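Dendach Community Help > Work and Automation

Robot arms are coming to our kitchenware returns bench. What changes for the crew?

Posted by Bastien Jacquet, Varnport

We sort and repack tableware at a small returns centre, six of us on days. Management has bought a two-arm setup for the bench and it goes live in March. I'm keen as mustard, but a couple of my mates are worried about their hours. Has anyone been through it? What does the day look like afterwards?

Cyril Bunting

Been through it at Clegg and I love it! Our bench handled 2328 pieces a week by hand, and my wrists knew about every one of them. Now the arms take the plain picking and we do the checking, the odd shapes and the teaching (moving the arms through a job until they get the hang of it, which is terrific fun). Our shift kept its hours. Two of us moved up a pay grade, though we had to ask.

Get everyone on the controls in the first fortnight, even the ones who say they're not computer people. And show them Undo early! It drops your last recorded move, and people relax once they know it's there.

Spoons were our slow learners, by the way. Plates and dishes came good quickly, but a thin handle lying flat took nearly 900 tries.
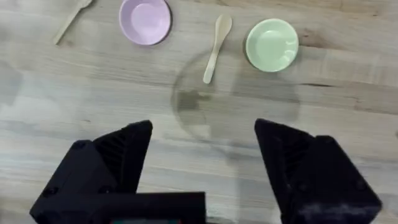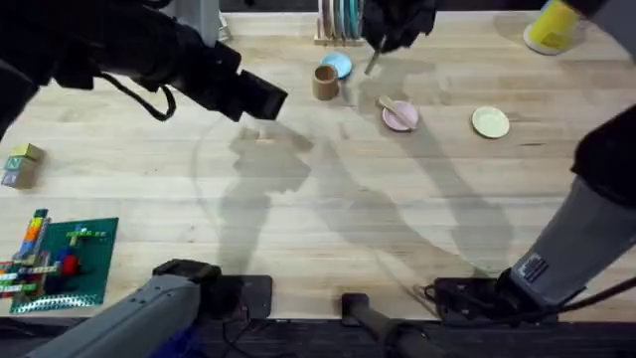
Two things to ask your boss

kettle_559

Who gets trained, and is it paid time? Get both in writing. Ours was "later" for months. Good gear though, wouldn't go back.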